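Strebel Undersink Water Filter: six months on a rural bore

I should say up front that I don't trust water filter ads. Every one of them promises that your tap will taste like a mountain stream, and most of them are selling you a plastic tube full of charcoal. So when our old Gokari unit cracked its housing in January I put off replacing it for as long as I could stand the taste.

We're on bore water, hard and a bit irony, with a whiff of egg after a dry spell. The Strebel is a two-stage undersink job: sediment cartridge first, carbon block second, separate tap on the bench. I paid $228 for it, plus $38 for a fitting that should have been in the box.
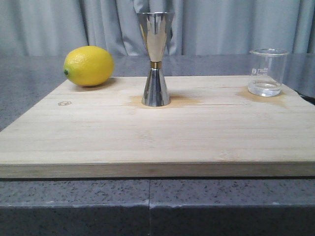
Taste is where the brochure gets carried away. "Transforms every glass" is the line, and I'd call it a fair improvement on a bad start. The iron tang has gone from cold water and mostly gone from tea. A slice of lemon used to be the only way I could get a glass down without pulling a face, and a whole one like the yellow fellow on the board would last me a couple of days. I buy fewer lemons now. The egg smell is weaker, though on a humid morning it still comes through, and the carbon block is meant to deal with exactly that.

Flow is poor. Filling a saucepan for pasta is a job you start early. Strebel's help line blamed my pump pressure, so I had the pump looked at by Tomás Carrilho, who put it in for us years ago, and he found nothing wrong with it. Back on the phone, the advice changed to "some reduction is normal". It would have been nice to hear that the first time.

Installing it took me most of an afternoon. The bracket is decent, thick enough that it doesn't flex when you lean on the spanner. The instructions cover two models at once and the diagrams don't say which is which, so I had the inlet and outlet swapped until I noticed the little arrow moulded under the cap. If you're not comfortable lying on your back in a cupboard, pay a plumber and add that to the price before you compare it with anything else.

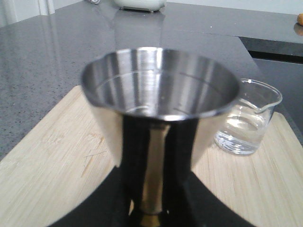

Stainless steel funnel, seen from over the rim.

Then there are the cartridges. The box claims 12 months for the pair. My sediment cartridge was brown right through at 95 days, and the tap had slowed to a dribble by then. A replacement costs $28, so three or four of those a year is the real running cost, and you won't find it anywhere on the packaging. The carbon block has held up better. I'm still on the first one.

Changing them is easy enough. Shut the valve, press the red button, unscrew the bowl with the supplied wrench. Keep a bucket handy, because the bowl comes off full. The O-ring wants a smear of silicone grease every time – they give you one tiny sachet, good for the first change only.

A neighbour up the road has the Brollero, which is dearer and uses a sediment screen you can rinse under the tap. Hers runs faster than mine. I can't say if it filters as well, and neither can she, as neither of us has sent a sample off. That goes for the Strebel too. I can tell you what it does for taste and nothing at all about bacteria, and if your bore hasn't been tested lately you should do that before spending money on any of these.

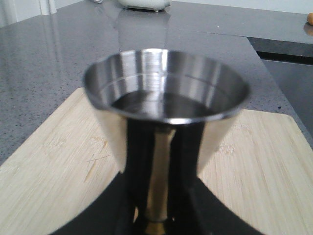
Would I buy it again?

Probably not at full price. On town water, or a cleaner bore than ours, the cartridges might last and the whole thing would look like better value. On our water I'd put a proper spin-down sediment filter out at the tank first and let the Strebel have an easier life. I'm pricing one up now. Ballside had the Strebel on special the last time I was in, without the fitting, naturally.

Three stars out of five. I'd go to three and a half if they printed an honest cartridge life on the box.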